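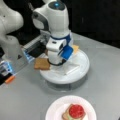 Tiempo de lectura: 2 minutos

zlata_h
Abro el hilo porque con la tarea del sándwich ya tenemos 162 episodios teleoperados y no estoy convencida de que sean buenos. La política entrenada coge bien el pan, pero con el tomate duda mucho y a veces cierra la pinza en el aire. ¿Ustedes grabarían más o limpiarían primero?

gajewski70
Limpiar. En Clorside tiramos una cuarta parte de lo grabado y el resultado mejoró. Los episodios con pausas largas del operador enseñan a hacer pausas.

Hubert G.
No estoy de acuerdo con gajewski70. Las pausas se recortan con un script, es una tarde de trabajo. Lo que falta casi siempre es variedad: otro plato, el pan un poco girado, el queso más cerca del borde. Con 200 episodios iguales no se aprende nada que no se aprenda con la mitad.

zlata_h
Variedad tenemos poca, lo admito. Seis operadores, pero todos siguen el mismo orden: pan, lechuga, tomate. Pongo otro momento de la misma tarea, con el tomate ya sobre la lechuga.

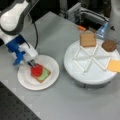

¿Conviene guardar los episodios en los que el operador falla y corrige?

Conviene guardarlos, pero con una etiqueta propia. La corrección es lo más útil del episodio, y el fallo anterior se puede excluir del entrenamiento si está marcado el instante en que empieza.

aniela.sz
Con esto de la etiqueta, cuidado. En Jakia cada persona marcaba el fallo según su criterio y en julio tuvimos que revisar todo otra vez. Escriban antes una definición, aunque sea corta.

gajewski70
Sigo pensando que un fallo es un fallo - yo no lo metería en el conjunto, con etiqueta o sin ella.

Hubert G.
Entonces tu robot no sabrá qué hacer cuando el tomate se le resbale.

zlata_h
Voy a probar las dos versiones con los mismos datos de partida y pongo los números en este hilo. La definición de fallo la escribe Teresa, que tiene más paciencia que yo.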